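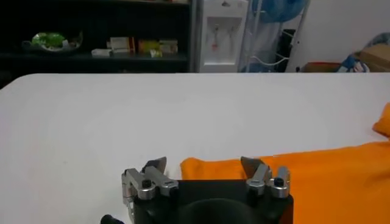 Teaching a Two-Arm Robot to Fold a Shirt: Comparing Hand Guidance and Remote Control

Student Project Report, Bresach Technical College
Submitted by Elin Parri and Bendik Halvorsen
Project supervisor: Mererid Penry

Print this page | E-mail this page

1. Purpose

The project compared two ways of showing a robot how to fold a T-shirt. In the first, called hand guidance in this report, a student holds the arms of the robot and moves them through the task. In the second, called remote control, the student moves a pair of smaller leader arms and the robot copies the motion. The department wished to know which method should be taught in the introductory laboratory course. An earlier report from the Clandley campus had recommended hand guidance for beginners, but it dealt only with stacking blocks.

2. Setup

All work was carried out with two arms at a white table, each arm ending in a two-finger gripper. Views were recorded from the head position and from the wrists. The wrist view proved important for cloth. From the head position the fingertips often hide the edge of the fabric at the moment of grasping, while from the wrist the gap between the fingers stays in view.

Joint positions and gripper opening were stored together with the video. The recording program was the one used in the previous year's project, Skelum, with a small change that allows the operator to discard a run by pressing a foot pedal. Without the pedal, a second student had to sit at the computer throughout.

3. Procedure

Each demonstration began with the shirt dropped on the table in no set position. The operator first spread the shirt, then folded the sleeves inward, then brought the lower hem up to the collar. A demonstration was accepted if the final shape was roughly rectangular and neither sleeve showed outside it. Operators were asked to keep a steady pace and to avoid long pauses, as pauses in the recordings tend to be copied by the trained model.

We planned 70 accepted demonstrations by remote control and 30 by hand guidance. The unequal numbers were decided in February, when it became clear that hand guidance with two arms required two people, one at each arm. The operators had to agree on each movement aloud, and the recordings are slower as a result.

4. Observations during recording

Spreading the shirt was the most difficult stage under both methods. Under hand guidance the operators could feel when the cloth was caught beneath a finger and would stop at once. Under remote control there was no such feeling, and a gripper was sometimes pressed too hard against the table. Of the runs discarded under remote control, 19 were lost in this way. We later added a lower limit on gripper height, after which the problem became rare.

Hand guidance had a different weakness. The hands and forearms of the operators appear in the video, and they are not present when the robot works alone. We covered part of the problem by standing farther back and holding the arms at the elbow, although this made fine movements less exact.

Grasping near the collar also needed practice. The fabric is thicker there, and a grasp that takes in both layers cannot be used to open the shirt out.

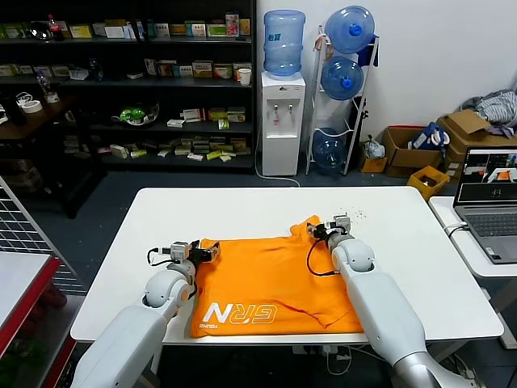

Pascal Kramer, reading the draft, objected that the two methods should not be judged on the same task at all. In his view hand guidance is suited to short movements with contact, such as pressing or sliding, and a full fold gives it no fair chance. He suggested that the spreading stage be recorded by hand and the remainder by remote control. We consider this a reasonable proposal. It was not tested, because changing methods in the middle of a run would require the arms to be switched between modes while holding the cloth, and the present controller does not permit this.

5. Results

The model trained on the remote control recordings completed 13 folds in its test series. The model trained on the hand guidance recordings completed four in a series of equal length. The second model had fewer recordings to learn from, and the difference should be read with that in mind. Both models failed most often while spreading, usually by closing the fingers above the cloth.

6. Recommendations

Remote control should be taught first where two arms are used. Students should receive one practice session before any recordings are kept. Hand guidance should remain in the course as a single-arm exercise, for which the block task from Clandley is suitable. The gripper height limit should be left in place.

7. Acknowledgments

The authors thank Prys Jarman for repairing the foot pedal and for the loan of the leader arms during the final recordings.

Print this page | E-mail this page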